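Household Chores Working Group - minutes, Wednesday

Present: Latifa Erraji (chair), Dougal Mowat, Senga Kerr.

1. Laundry. Mowat reported 166 folding trials logged.

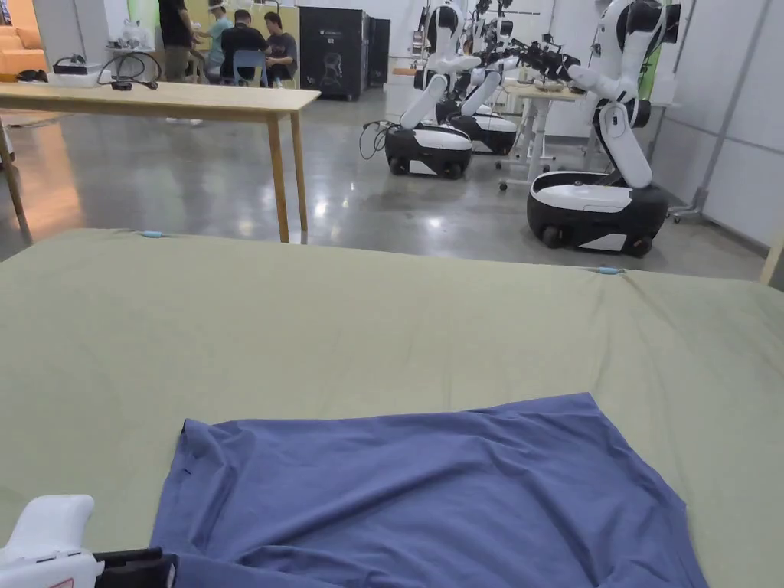 Item 1: T-shirt on covered work surface.

2. Readiness. Kerr stated that unattended folding is not ready for home use - error recovery remains open. Grasp points were discussed, with a two-fingered gripper pinching the blue shirt at one edge and a second holding a twisted corner. 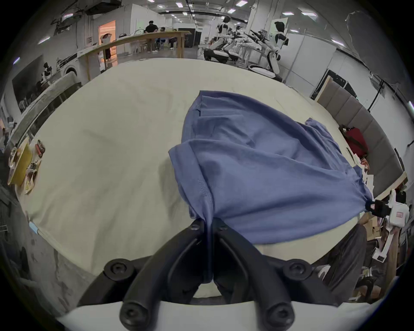

Kerr to draft the release criteria by November. Mowat asked that they cover bunched starts, with the shirt gathered at the pinch as well as laid flat. Agreed.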